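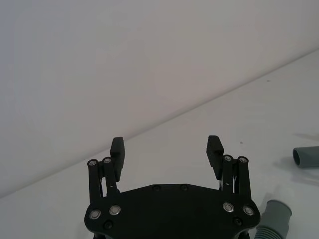
Okay so I said I'd report back on the guesthouse in Drivville once I was home and had done my laundry. Laundry is done. Thread time!

We booked three nights at the Plandanard, the old one up the hill from the river, mostly because my sister wouldn't stop sending me links to it. It has 17 rooms and no elevator. Ask for the second floor if your knees are okay with stairs, the first floor gets the kitchen noise starting at six.

Check-in was with Rosario Negri, who also turned out to be the person making breakfast, and the person you call when the shower won't get hot (it's the left tap, the labels are swapped, she told us and I still forgot twice).

We had room 117. Yes, with 17 rooms. I asked and the numbers come from when the building was part of the spa hospital next door. I love that kind of thing way too much.

The bed was great. Firm, big, two blankets each so there's no fighting. Pillows were a little flat and I ended up rolling up a sweater. My husband says the pillows were fine. He could sleep on a staircase.

Breakfast!! I have been thinking about it ever since. Eggs how you like them, dark bread, a plum jam that Rosario's aunt makes, and this baked cheese thing with honey that I had every single morning. It's included in the room price. Coffee is just okay, there's a better one at the bakery across the square.

If you want dinner in the hotel you have to say so before noon. We missed it the first night and walked down to Ríos instead, and I'm so glad. Tiny place, fish stew, paper tablecloths, the owner's kid doing homework at the bar. Go early or you'll stand outside for a while like we did on night two.

Getting there: the train only goes as far as Floder. From there it's a bus, and the bus does not care when your train comes in. We sat in the station café for almost an hour and a half. On the way back we had Babatunde Adeleke drive us down in his van – he does transfers for most of the guesthouses and he's cheaper than a taxi if there are four of you. We split it with a couple from the room next door.

He also stopped so we could look at the waterfall, which wasn't on the plan at all. Thank you Babatunde!

Stuff I didn't love: the wifi reaches the lobby and the stairs and then gives up. I answered work emails sitting on the landing in my socks. And the pool on the website is outdoors and closed until April. It does say so, but on a different page from the pictures, so I packed a swimsuit for nothing.

Somebody asked about the baths. They're in the next building, you get a discount with your room key, and the hot room is lovely. Bring your own flip-flops or you'll be renting a pair. Mornings were quiet. Saturday afternoon was packed, we lasted twenty minutes and went for cake.

Also there's a 3000 deposit in local money for the key, cash only, and the one cash machine in Drivville was out of order when we arrived. Get cash in Floder while you're waiting for that bus. You'll have time lol

Would I go back? Yep. We're looking at April so I can finally use the swimsuit, and this time my sister's coming too. She's already picked her room.

Oh and for those asking how to book – phone them. I emailed twice and heard nothing, then called and it took two minutes.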